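Troveteck Community > Blogging and Personal Sites > General

Topic: Renaming a blog after a long break, keep the old posts or start clean?

quillandkettle
22/02/2022

Hello to everyone. I am reading this board for a long time but I write very little, so please excuse me if this question was asked before. I did search.

I have a personal blog which I started when I was new in this country. The name was a joke between me and my sister, and at that time it was a good joke. Then I had a child, then I changed my work, and I stopped writing for several years. Now I would like to write again. The old name does not fit me any more and I feel a little embarrassed when I must say it to a colleague.

There are 56 old posts. Some of them I still like. Some are very young in the way they speak, with many opinions about marriage from a person who was married for four months. My questions are these:

Should I change the name and keep the same address?
Should I keep the old posts, or hide them?
Do I owe an explanation to the people who still have the blog in their reader?

I don't earn any money from it. My readers were mostly cousins and a few kind strangers.

Virk_writes

Keep everything. I say this as someone who deleted two years of posts in a bad mood one December and still regrets it. The young voice is the whole charm of an old blog. Change the title in the settings, leave the address alone, write a short hello and carry on.

Rostik

I disagree with Virk, politely. Old posts about your marriage are also about your husband, and old posts about your family are about your family. When I came back to my own blog I made 15 posts private because my brother was in them and he is a grown man with a job now. He never asked me to. I read them again and thought I would not like it in his place.

On the address: if your old name is in it, then you will keep seeing it. Every time you send somebody the link it will bother you. Buy the new one and redirect.

Virk_writes

You can ask the brother though. Mine was delighted to be in there.

Rostik

Your brother is not my brother.

quillandkettle

Thank you both. I think I am closer to Rostik on the marriage posts. My husband read them last night and laughed a lot, but he asked me to take away the one about his mother's kitchen. This is fair.

I tried to make the new header in the evening. The new name is probably "Slow Kettle", but I am not certain yet.
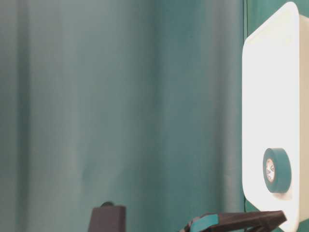
Header, first try. Title would go on the left, over the curtain.

Is it too plain? I used to have tulips from the free photos, like half of the internet.

maplesandmoths

I like the colour a lot, that greyish teal is restful. White letters might get lost in the pale part at the far left so I would use a dark one, or push the title a bit toward the middle. I'd also crop the white panel on the right, my eye goes straight to it.

TanveerTanoli

Hi all, Tanveer Tanoli here, I help to look after this section.

A practical point before the header. If you change the address, the feed address changes with it, and people who follow you by feed will simply stop receiving posts. They will not see any error, they will think you are still on your break. A redirect helps in most readers but not in all of them. Write one last post at the old address, with the new address in plain letters, and leave it there for a good while.

If your blog is on Tullmont, the redirect is under Site, then Moving House. You must do it before you close the old site. After closing it we cannot help you, only their support can.

quillandkettle

It is on Tullmont, yes. I did not know about the feed. I have 54 followers there, and I would be sad to lose the ones who are still alive and reading.

Virk_writes

See, this is why I say leave the address alone! Half of the visitors never look at the address bar anyway.

maplesandmoths

I look at it :)

Rostik

About the explanation to readers. I wrote 2000 words on where I had been and why. It took me three weeks and it was the worst post on the blog. The comments were all "welcome back" and then questions about the soup recipe from before. I would write two sentences.

Virk_writes

On this we agree. Was the soup good?

Rostik

It was my aunt's borscht. Yes.

quillandkettle

I have decided some things, so I write them here in case another person has the same problem.

I will take the new address with the redirect, and I will put the farewell post first as Tanveer advised. The marriage posts go to private, except the one about our first winter and the frozen car door, because my husband says that one is his favourite. The posts about learning the language stay public. I can see my mistakes in them and I don't mind.

For the header I will try the crop which maplesandmoths suggested, and a dark title.

One more question, if you have patience. My old About page says "a new wife in a new country". Do you rewrite this page completely, or do you keep the old one somewhere?

maplesandmoths

I keep mine as an ordinary post with its original date, and link to it at the bottom of the new one. A few people click it.

Rostik

Rewrite. Save the old one in a file for your son or daughter.

quillandkettle

A daughter. She is in grade two and she already corrects my spelling. I will do both, I think: the file for her now, and the link later if I feel brave. I will post the new address in the introductions section when the redirect is working.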